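Feltbridge Community Help > Hair and Grooming

Is a wooden pin paddle brush worth it, or is it just a nice-looking stick?
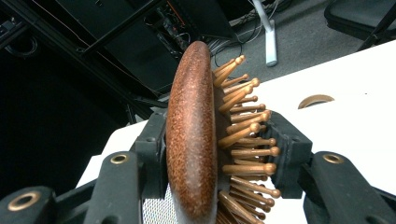 Posted by enar_11

Bought one like this on Saturday. Reddish-brown speckled back, wooden pins with the little ball tips. The shop said it would cut down on static and make my hair shiny within two weeks. I have thick hair past my shoulders and I don't believe a word of it. Does the wood do anything? And how do you wash one?

Replies

Erham

Static, maybe a little. Mine crackles less in winter than my old plastic one did, but I also bought a humidifier that year, so who knows. Shine I never noticed. It's fine for dry hair if you start at the ends. Don't soak it. Pull the hair out with a comb, wipe the pins with a damp cloth and a drop of shampoo, then leave it pins down on a towel overnight. Mine went in the sink once and the cushion held water for days.

surdu129

best brush ever, threw out all my others, my hair is so soft now

Feltbridge_Reader

"Soft now" compared to what? I'd ignore any promise with a number of weeks in it. The ball tips are the part I'd check: run them over the inside of your wrist, and if any of them scratch, take it back. I wouldn't use it on wet hair either, whatever the label says. Otherwise it's a hairbrush. If you like how it feels, keep it.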